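Open day at the Sketthorpe workrooms

We nearly didn't go, what with the rain and the roadworks at Gellow, but I'd had the Wednesday booked off since August and I wasn't going to spend it doing the gutters.

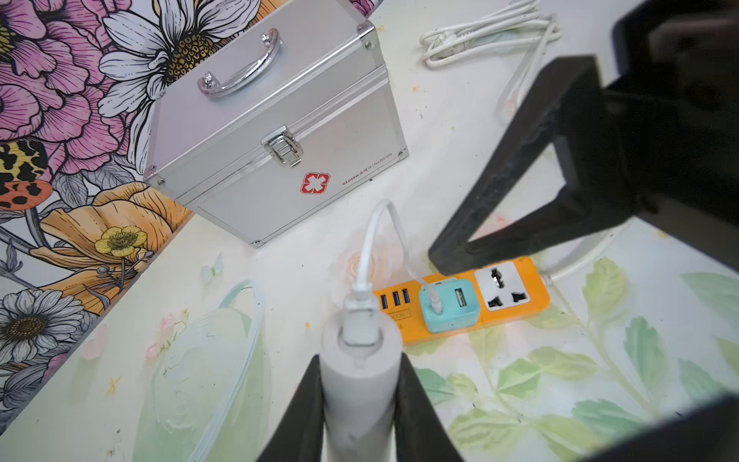 So off we went on the 25 from Grivilham, and by half past ten we were in the queue with a cup of tea each. It's 3 pounds to get in and you get a sticker. Clive Sowerby was on the door and told us to start upstairs, so of course everyone started upstairs and you couldn't move for elbows!

I'd been expecting benches and grey lino. What I got was flowers, everywhere (my mum would have moved in on the spot). The corner I liked best has a great big botanical print on the wall, pink blooms like peonies, white daisies, a whopping orange one that might be a poppy, and then the tabletop has its own pattern going on, soft pink roses and pale green leaves. You'd think the two would fight. I thought they looked lovely together, and I've been eyeing up our kitchen table ever since.

On that same table they keep the first-aid box, and I'm afraid I got a bit attached to it. It's a proper silver aluminium one with a carrying handle on the lid, a latch at the front, metal caps on the corners and a red cross. Ours at home is a carrier bag with some plasters in. I asked Alfie Yeoman if they sold them and he said no, but he did look up a similar one for me and it was 199 of something, I think not pounds, so I'll have to look again.

The other thing I want to copy is the power strip, which is bright orange. Such a simple idea! I am forever hunting for our white one down the back of a white cupboard. Theirs has blue USB ports on it as well, and a light-blue charging adapter plugged in on top of that, so there'd be no squabbling over who gets to charge their phone.

Lunch was in room 8, soup and a roll, decent soup. The Gowda talk after it was on storing paper and went on a bit, though the man next to me took pages of notes. I slipped out for the last quarter of an hour and had another look upstairs once the crowd had thinned.

Parking is round the back if you're driving, and the lift was working. Take change for the tea because the card machine wasn't.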